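Search Articles Go Advanced search

Larkora (worksheet series)

Larkora is a series of printable arithmetic worksheets for children in the early elementary grades. It was written by Radomír Kuruc, a schoolteacher in Erov, and is used mainly by homeschooling families and small schools. The full set has 1,083 sheets, divided into 8 levels.

Contents and layout

Each sheet covers a single skill, such as adding within ten, subtracting across a ten, or finding a missing factor. The problems are printed in two columns with wide margins for working. Sheets are numbered by level and then by skill, so that 3-14 is the fourteenth skill of the third level. Answer keys are kept in a separate file. There are no timed tests in the series, although many parents time the review pages anyway.

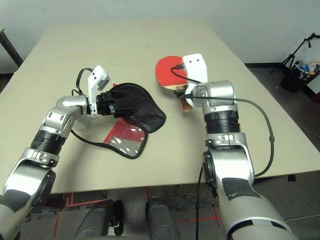
Black fabric paddle case on a table, with its clear window panel lying flat.

Long division was left out of the first edition and added later as the second half of Level 7. The added pages use a grid background to keep the digits lined up. A lined version of the same pages is also supplied, with identical problems.

History

Kuruc began writing the sheets for his own pupils, copying them by hand. A local printer, Trnka, put out the first bound edition, which was sold with a punched edge so that pages could be removed. The English version was prepared by Dinesh Pathirana, who replaced the money problems with ones in dollars and cents and rewrote most of the word problems. The order of skills was kept, except that telling time was moved from Level 4 to Level 2.
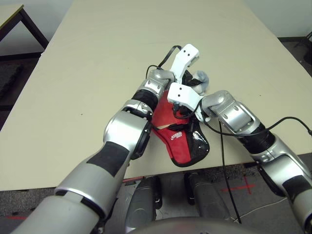

Red and black zippered case, with a gripper on either arm working around it.

Use in schools

Jallwood, a small private school, adopted the series as homework for its lower grades. Pupils there do one sheet a night and a review page each February. The school later stopped using Level 1 - its teachers found the counting pages too easy for children who had been through kindergarten.

Reception

Reviews in homeschool newsletters have praised the plain layout and the low ink use. The usual complaint is that the word problems are few, with only 20 pages of them before Level 5. The numbering has also been called hard to follow when levels are printed separately.

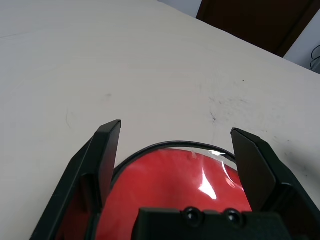

Off-white tabletop with a gripper's fingers spread open.

See also

Flash card
Number line
Skip counting

Comments (3)

marcy_b: Is the lined version of the division pages still in the file? Mine only has the grid.

T. Olds: It's at the back, after the answer key for Level 6. Took me a while to find.

homeroom5: We skipped Level 1 too and had no trouble.

Last edited Oct 23, 2020 | Contact | Copyright | Back to top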